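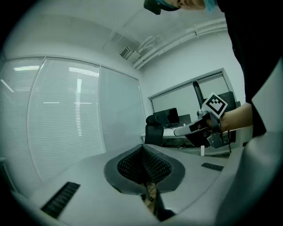

The white-walled office, over by the desk area.

feltorau-office-notes

README and data card, last touched July 12, 2026

Hi! I keep a big pile of written notes on tidying up small offices, and this repo is where the pile lives. It's all text: what was moved, where it came from, where it ended up, and whatever I felt like grumbling about when I wrote the line. The room most of it comes from is an office at Jullatora, with white walls, a white desk, blinds on the windows and a floor I have swept more times than I care to remember.

What's in the box

There are 1,056 notes, split over 2 files. notes_room.csv has the furniture and the floor. notes_desk.csv has everything that sits on a desk or is supposed to. Each note is one small job (push the chair in, wind up a cord, turn the blinds) and carries one of 24 task names. The full list of names is in tasks.txt, and please use the spelling you find there, even the ones that annoy you. I already know "straigten_chair" is missing an h. Too many things point at it now.

600 of the notes are in the room file, and the rest are desk stuff. Yes, that's a lot of floor and furniture! I like moving furniture a whole lot better than sorting pens, and it shows.

Columns

note_id: a plain number. Gaps are notes I deleted.
task: one of the names in tasks.txt.
thing: what got moved or cleaned, in everyday words.
from_spot and to_spot: where it was and where it went. "same" is fine if it was only turned or wiped.
remark: free text, sometimes blank, sometimes way too long.

I say "left" and "right" as if you're facing the windows. A few of the early notes from June were written facing the door, and I've flipped the ones I caught. If a cord seems to plug into the wrong wall, open an issue and I'll take a look.
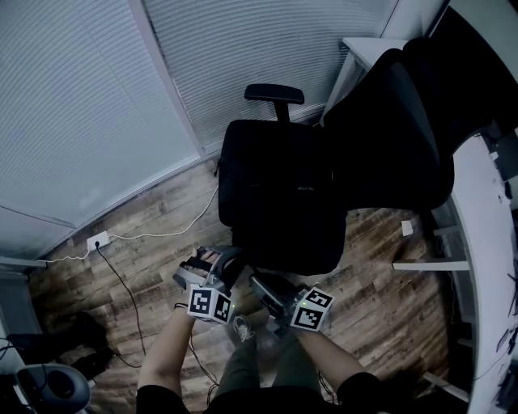
Tesfamariam
Maintainer, office notes and task list

The window corner

If you only read one part of the room file, read the corner notes. The windows are set in a curved bay, and a curved bay is a pain to put furniture in - nothing square ever sits quite flush against it. The black office chair gets parked there between the blinds and the white desk, and it has its own run of tasks: turn it, roll it out, tuck it back, wipe the armrests, get the fluff out from around the base. That last one is my least favorite job in the whole set and I wrote it up in far too much detail.

The cords are the other half of the corner. The outlet is low on the wall to the left, with a black plug in it, and then there's a thin white cable that wanders across the floor along the bottom of the window toward the chair. Roll a chair over a cable enough times and you'll be buying a new cable, so moving cords always goes before moving the chair. I put that in as a rule for the order column and then dropped the order column (long story, it was always wrong), so now it only lives in the remarks. Search for "cord first" and you'll find them.

About the floor: it's wood-grain laminate in mixed browns and tans with dark gray in it, and it hides crumbs beautifully. Great if you have visitors coming, not so great if you're the one with the broom. In the notes I just call it "floor". There is no separate word for the strip under the windows, so you'll see "floor, window side" and also "floor by blinds", and they mean the same spot. Merging those is on my list.

Blinds get "open", "closed" or "tilted". I tried to write down how far they were tilted and gave up after one afternoon.

How I wrote the notes

Mostly right after doing the job, with a few typed up at the end of the day. Those are marked "later" in the remark, and I'd trust them a little less. I didn't time anything, so there is no duration column and please don't guess one from the note numbers. I also didn't write down a job if I got interrupted halfway, which means the set makes me look much more efficient than I am.

Good for

Checklists, practice sorting tasks into groups, naming things in a room the way people name them out loud. I also use the desk file to build my own Friday-style cleanup sheet, and the script for that is make_sheet.py. It's ugly but it runs.

Not so good for

Kitchens, storage rooms, big open offices. One person's habits in one kind of room is what you get. And don't use it to decide how a desk ought to look! My idea of tidy is everything in the left drawer, and people have strong feelings about that.

Known problems

- "chair" and "desk chair" are both in the thing column. Same chair in the corner notes, not always the same elsewhere.
- Some remarks say "put back" without saying where. Check to_spot first, then sigh.
- The word "cable" and the word "cord" are used however I felt that day.
- A handful of desk notes are sitting in the room file. They have the right task names, so filter by task if you need them apart.

Sending changes

Small fixes are very welcome, just keep them to one task name per pull request so I can read them over coffee. If you want to add notes from your own office, put them in a new file with the same columns and write a short paragraph on what the room is like - windows, floor, where the outlets are. I'll add a link to it at the top of tasks.txt.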